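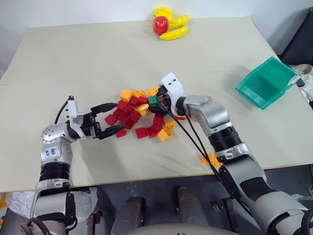

Dillix Wrist Cable Kit, revision B
For two-arm table stations with parallel grippers
Part no. 632
In stock, ships from our Runden warehouse

Safety notice for owners of revision A

Please read this before you order or install. In November we received reports of grippers which opened without command while they were holding a part. We could repeat the fault in our workshop. After 1,658 pick cycles the gripper lost its signal for a moment, and the fingers let go.

The cause is the cable clip of revision A. When the wrist turns far to one side, the clip lets the cable slide, and the loop becomes too tight. The plug is then pulled a little at every turn. With small plastic bricks this is only annoying. With a heavy or sharp part it can hurt a person who has a hand near the table.

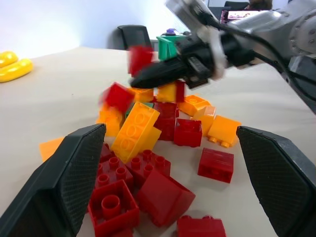

Wrist view during brick sorting, with the second gripper working over the pile.

How to know if your station is affected

— The gripper status light flickers when the wrist turns.
— The fingers open slowly, or by themselves, during a move.
— The controller shows error 18 and clears it again after a restart.

If you see one of these signs, stop both arms with the emergency stop and switch off the power. Do not push the plug back in while the station is running. Restarting removes the message from the display but it does not repair the plug.

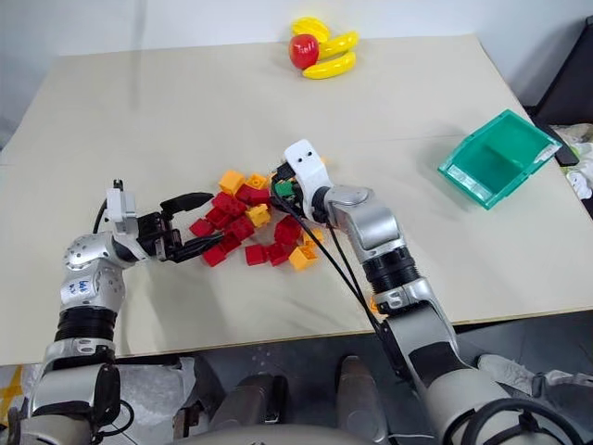
Check both arms, even if only one has shown the fault. The clips come from the same batch, and the second one may be worn in the same way. Move each wrist by hand to the end of its range, with the power off, and watch the loop. It should keep its shape and never pull straight.

What is in the kit

Two clips with a rubber lining
Two plugs with a screw lock
Four cable ties, grey
Printed instructions in English and German

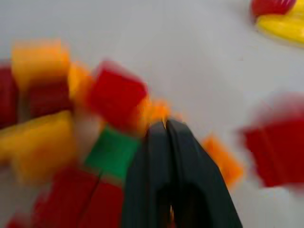 After fitting, run the station at low speed for ten minutes with light parts only, and keep people behind the line. The new clips should be inspected every 2,000 cycles.

Owners of revision A receive this kit free of charge. Please write to Imke Buschmann in customer service with your serial number and the colour of the dot on the old clip. Our phone line is closed on Wednesday.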